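Pendness Home & Garden Forum > Indoors > Storage and sorting

One bin or several for the small stuff?
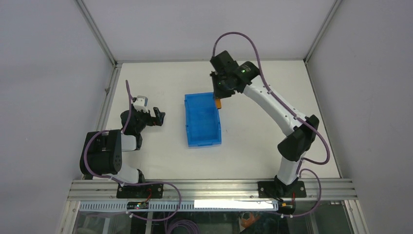
endimix
Posted in April
I'm trying to settle on a way of sorting the small bits that end up all over the house: pegs, bottle tops, toy parts, batteries, odd plugs, the lot. For years I had a row of tubs with labels on and it never lasted beyond a fortnight. My thinking now is to put one bin in the middle of a clear table, put everything into it, and only sort when it is full. The blue plastic one is what I mean, nothing fancy, with white tabletop on show round it so that a small orange thing next to the rim gets noticed and goes in. On our old brown table I lost things in plain sight. Has anyone kept to a single bin for more than a few months? And what size did you go for?

laxdal22
I did it for two years. It works as long as you empty it. I set a limit of 25 minutes on the first evening of each month and tip the whole lot out on a sheet. Whatever I can't name goes in the rubbish.

tandent
Don't agree with this at all. One bin is a drawer with no front on it. You will be tipping it out every time you want a fuse. Get four small tubs with lids, stack them, done. Mine are in the cupboard under the stairs and have been for years.

endimix
I had tubs with lids, tandent. The lids were the trouble. The children wouldn't take them off, so things got left on top.

tandent
Then get tubs without lids.

Kevin Scanlon
I clear houses for a living, so I see a lot of both. People with one open container generally have clearer tables. People with many small ones generally find things quicker. It depends which of those annoys you more. I would say keep batteries out of it whatever you do. Loose batteries in with keys and coins are a fire risk, and the used ones want to go back to the shop anyway.

endimix
Good point about the batteries. I'll put those in a jar by the door.

moss_lane
What about height? We had a deep one and the small things went to the bottom and stayed there. I counted when we moved and there were 137 pieces in it, mostly wall plugs and bits of jigsaw. We changed to a shallow one and it gets emptied far more often.

laxdal22
Agree with shallow. Mine is about the depth of my hand.

tandent
137 pieces is my argument made for me.

moss_lane
It was a very deep bin.

Kevin Scanlon
Colour makes a difference as well. A pale table and a strong coloured bin is a good pair. I wouldn't go for clear plastic, it looks like a mess from every side even when the table is tidy. Same with black inside, you can't see small dark screws at the bottom.

endimix
Blue suits me then. Does it matter where on the table? I like it near the centre so it can be reached from either side, but my other half wants it at the end so we can still eat there.

moss_lane
End of the table if you eat at it. Centre if it's a work table. Ours is on a tray so it can be lifted off in one go at teatime.

tandent
Or in a cupboard, in tubs.

laxdal22
tandent, how do you stop things piling up outside the cupboard?

tandent
I put them away when I've finished with them.

laxdal22
Well, yes. Some of us live with teenagers.

endimix
I'll go with one shallow bin on a tray, batteries in the jar, and tip it out monthly. Going to keep plugs and fuses in a separate tub in the cupboard, so tandent gets part of it. Will post again when I've done a couple of months.

tandent
Label the tub.

Kevin Scanlon
Put a bit of kitchen roll in the bottom of the bin too. Grit and crumbs collect in there and it saves washing it out each time.

moss_lane
Does anyone know where to get trays with a proper raised edge? Ours has gone at one corner and the only ones I can find are round.

laxdal22
Try the garden section. Seed trays without holes are the right shape, and they're cheap enough to have a spare.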